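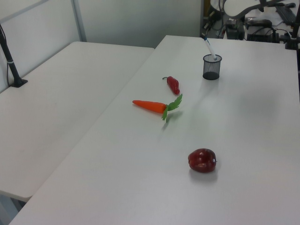

Werkstattbuch, Juli, angefangen 9:40

Beschaffungsrunde zweite Hälfte. Maysoun hat gestern Abend noch den Rahmen bestätigt bekommen: 16.000 Euro, alles drin, auch Fracht und Kleinkram. Ich habe mich darüber mehr gefreut, als ich im Flur zugeben wollte. Damit geht der zweite Greifplatz wirklich los, und zwar dieses Jahr!

Zur Erinnerung für alle, die bei der Besprechung fehlten: Wir planen für Projekt Usham einen zweiten Platz, an dem wir dieselben Greifaufgaben fahren können wie am ersten. Gemüse und Büromaterial auf einem Tisch, greifen, ablegen, zurück. Am ersten Platz stehen wir uns inzwischen gegenseitig im Weg, Radomir mit seinen Kalibrierläufen und Randa mit den Aufnahmen.

Stand der Liste

Greifer. Zwei Angebote liegen vor. Clanberg bietet den Parallelgreifer mit austauschbaren Fingern an, Lieferzeit 3 Wochen. Drernemero ist billiger, braucht aber 11 Wochen und verkauft die Finger nur im Satz. Ich bin klar für Clanberg. Ich habe das Leihmuster eine Stunde in der Hand gehabt und die Finger mit einem einzigen Inbus gewechselt, das ging so flott, dass ich es gleich viermal gemacht habe. Ayman möchte trotzdem noch den Preis gedrückt haben, soll er versuchen, er kann das.

Tische. Wieder zwei weiße Platten aneinander, eine für die Objekte, eine für Stativ und Zubehör. Die Stoßfuge stört mich nicht, solange nichts Flaches darüber geschoben wird. Radomir hätte lieber eine durchgehende Platte. Habe nachgefragt: kostet fast das Doppelte und passt nicht durch die Tür zum Nebenraum, wir müssten sie über den Hof und durchs Fenster bringen. Also zwei Platten. Beim Bestellen auf matte Oberfläche achten! Die jetzige spiegelt das Deckenlicht leicht, und für glänzende Teile wie Paprika und Chili ist das unnötig schwer. Muster in matt ist angefragt, bei Srour.

Stativstange. Die schwarze Stange mit der kleinen quadratischen Fußplatte, auf die Tischplatte geschraubt, hat sich bewährt, davon nehmen wir noch eine. Diesmal Kabelführung gleich mitbestellen. Im Moment hängt das Kabel einfach an der Stange herunter und über die Tischkante, da bleibt man mit dem Ärmel hängen (ich zweimal, Yolanda einmal).

Kabel und Kanal. Eigener Posten, bitte nicht wieder unter »Sonstiges« verstecken. Beim ersten Platz haben wir die Kabel bei der Planung schlicht vergessen, und so sieht es hinter dem Tisch auch aus. Kabelkanal, Klettband, beschriftete Enden. Randa hat angeboten, ein Farbschema zu machen, sehr gern.

Objekte. Mein Lieblingsposten, weil er fast nichts kostet. Die Kunststoffkarotte mit dem Blattgrün ist Gold wert: Der Körper ist einfach, das Grün überhaupt nicht, und wo der Greifer ansetzt, macht den ganzen Unterschied. Die kleine rote Chili ist daneben der Prüfstein für schmale Teile, die rote Paprika für runde, die gern wegrollen. Von allen drei möchte ich Ersatz im Schrank haben, am besten aus derselben Charge, sonst stimmen die Farben nicht überein. Dazu einen zweiten schwarzen Stiftebecher aus Drahtgeflecht und Marker mit blauer Kappe. Das Geflecht ist für die Tiefenkamera eine Zumutung, man sieht ja halb hindurch, und deshalb gehört es unbedingt dazu.

Yolanda schlägt vor, die Objektliste auf 12 Teile zu begrenzen und dafür jedes doppelt zu kaufen. Finde ich gut. Aubergine, Maiskolben und eine Zitrone wären meine Kandidaten. Bitte keine Weintrauben, die hatten wir im alten Labor, und die Beeren lagen nachher überall.

11:15, Telefonat mit Clanberg

Sehr nettes Gespräch. Ersatzfinger sind lagernd, das Adapterblech für unseren Flansch müssen wir selbst fräsen oder dort zeichnen lassen. Ich würde selbst fräsen — Radomir hat die Zeichnung vom ersten Platz noch, und die Bohrungen sind dieselben. Spart Geld, das in die Tischplatten gehen kann. Angebot kommt schriftlich.

Offen gefragt: Schulung. Sie bieten einen halben Tag an. Ich glaube, wir brauchen ihn nicht, Maysoun meint doch, wegen der neuen Software. Steht vorerst mit Fragezeichen in der Tabelle.

14:30, mit Ayman über die Tabelle gegangen

Er hat recht, ich hatte die Fracht für die Tische nur einmal gerechnet, obwohl sie einzeln kommen. Korrigiert. Passt weiterhin in den Rahmen, die Reserve wird dünner. Wenn die Schulung wegfällt, können wir eine zweite Leuchte nehmen. Diffus, von der Seite, gegen die Schatten unter den Objekten. Die sind weich und am ersten Platz halb so wild, aber ich würde gern einmal vergleichen, was der Erkennung ohne sie gelingt.

Die Trennwand hinter dem neuen Platz soll wieder hellgrau werden. Ayman fragt, ob Weiß nicht reicht. Mir ist Grau lieber, der Tisch hebt sich dann wenigstens ein bisschen ab.

Noch zu tun

Maysoun: Kostenstelle für Usham, zweiter Platz, anlegen lassen
Ayman: Nachverhandeln Clanberg, Absage an Drernemero erst danach
Radomir: Zeichnung Adapterblech heraussuchen, Material prüfen
Randa: Farbschema Kabel, Längen am ersten Platz nachmessen
Yolanda: Objektliste, Ersatz für Karotte, Chili, Paprika
ich: Plattenmuster bei Srour nachhaken, Tür zum Nebenraum noch einmal ausmessen

Nachtrag 16:50: Tür gemessen, die Platten gehen hochkant durch. Der Schrank daneben muss vorher weg.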